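Subject: Re: [manip-data] fridge task, where are we?

On 20 September 2025, Hanne Leinonen wrote:

> I'm trying to plan training runs for November and the tracker still lists the fridge task as "in progress" with no count. How many episodes can I use today? Also, is it the same instruction text as the Astley set or did that change? I don't want to mix the two if the door is handled differently.

Hi Hanne, all,

The tracker is behind and that's on me. As of this morning we have 185 recorded fridge episodes, and 133 of those passed review. The 133 are in the Skillo bucket under the usual path. The rest are in the same place in the "hold" folder, and please don't train on them yet.

The instruction text did change. The Astley set says "put the fruit away." The new one says "take the fruit out of the fridge and put it in the basket." Same kind of objects, opposite direction, so keep them separate in the config. Astley is 893 episodes and will swamp the new task if you sample evenly by episode.

The door is part of the task now. Every episode starts with the upper door closed and the basket on the end of the table next to the fridge. The operator brings the hand up near the seam between the doors with the thumb out and the fingers together, then works the door open from there.

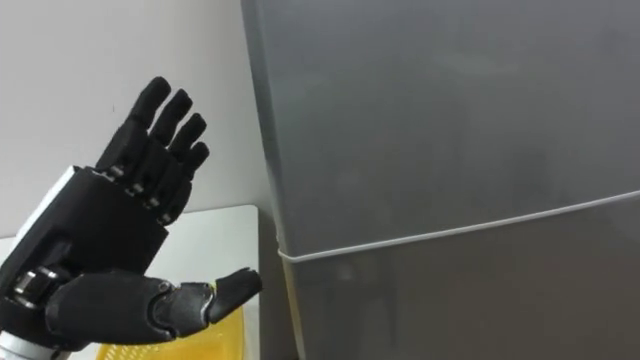
## What gets an episode put on hold

Most of the holds come from the door phase. The common cases:

- The operator opens the door, loses it, and opens it again. We used to keep these. The policy trained on the first batch learned to open the door twice, so now they go on hold.
- The other hand comes up to help. This is meant to be a one-arm task.
- The operator waits too long with the hand inside. Up to 9 seconds of pause is allowed and anything longer is held.
- The fruit is dropped on the shelf and picked up again. These may be useful later as recovery examples. Tag them "regrasp" so we can find them.

Yüksel's script catches the pauses. Everything else is done by watching the clips, which is why review lags recording by a day or two.

## The reach

The upper compartment is high for this robot. The right arm goes forward and up and the left one just hangs, and the body stands close in to the fridge. Operators who stand it farther back end up with the elbow nearly straight and no room to turn the wrist. I've asked everyone to fix the feet before they start recording and not shift them during the episode.

The fixed camera is the better view for checking this. From the head camera you can't tell how far the elbow is extended, and a bad stance looks fine until the grasp.
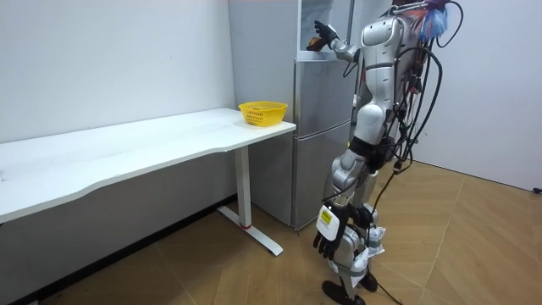
Hanne Leinonen replied to the first draft of these notes that she would rather have the stance varied than fixed, and that a model trained on one foot position will fail as soon as the robot stops a few inches off.

I agree with that for the final set. What I want first is a clean base with one stance, then a second batch with the feet moved on purpose and the offset written down for each episode. If we vary it now without logging it, we can't tell a stance failure from a grasp failure. If anyone objects to that order, please say so on the list before we start the second batch.

## Fruit placement

We set two pomegranates in the compartment, near the middle of the shelf front to back, with space between them for the fingers. They aren't a matched pair. One is darker and a bit taller than it is wide, the other is rounder and more orange. I'd like to keep it that way, and swap left and right between episodes.
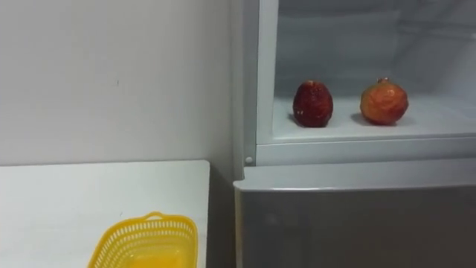 Write down which one is taken first. The instruction doesn't say, so if the operators always start with the left one, that is what the model will pick up. The metadata field is "first_object" and it was blank in a good part of the early recordings. I'm filling those in by hand from the head camera.

Still open:

- Cimura needs the export in the new format. I haven't started.
- The basket should move a little between episodes. At the moment it hardly does.
- Someone please check that timestamps on the two cameras agree. I saw a small drift in one session and haven't looked at the others.

I'll update the tracker today.

Syahrul Menon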